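The Cliltlow Plate

A short story

The telescope at Cliltlow was built to look at one thing at a time, and for most of its life it had done so without complaint.

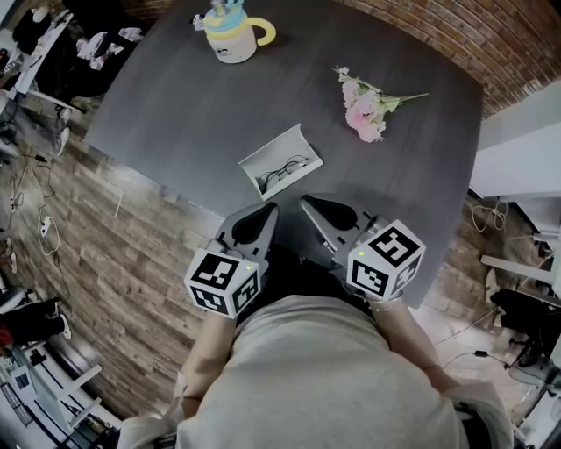

Fiction | Posted April 14, 2022 | By the author of "Winter on Bozsik Hill"

The night assistant took the job in July, when the nights were short and the pay was the same. She drove up from Burent with a thermos and a box of old observing logs that the office wanted checked against the glass plates in the basement. There were 825 plates. The logs listed each one by field, date and length of exposure, in brown ink.

She worked on them between pointings. The dome turned, the motor stopped, and she had ten minutes before the next field. She would hold a plate to the light box, find the guide star, and put a mark in the log beside it. The stars were black on the glass and the sky was clear. After a week she stopped noticing that it was backward.

Plate 304 showed a star that was in no catalog.

It was small and round, a little fainter than the guide star. A scratch would have been long. Dust would have had an edge. She cleaned the glass on the plain side and looked again with the loupe, and it was still there, in the gap between two stars she knew by number.

The log gave the field as Drirura, the old observers' name for that thin patch of sky below the Swan. Under remarks somebody had written: Seeing good. Wind dropped at two.

She looked for the same field on other nights. The plate from the month before had nothing in the gap. The plate from the month after had nothing either. Whatever it was had come up bright enough to burn a dot into the glass, and had gone down again, and the man at the eyepiece had written about the wind.
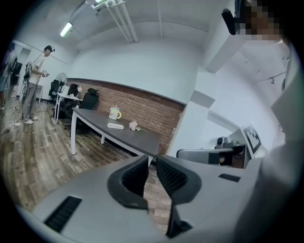
The Fourth Hour

At 4 in the morning the last field on the list was done. The rule was to close the dome and fill in the sheet. She left it open and typed in the position for Drirura.

The telescope swung over slowly. She could hear the gears – they needed oil, and she had already written that down twice. When it stopped she started the longest exposure that the dawn would allow and went out on the catwalk with what was left of the coffee. The lights of Burent were off to the south. A truck was coming down Bozsik Hill in low gear.

The image was on the screen when she got back. She laid the plate on the light box next to it and went from one to the other, star by star, until she came to the gap. It was empty.

She filled in the sheet. Under remarks she wrote the position, the number of the plate and the length of the exposure. Then she added that the wind had dropped, and went to close the dome.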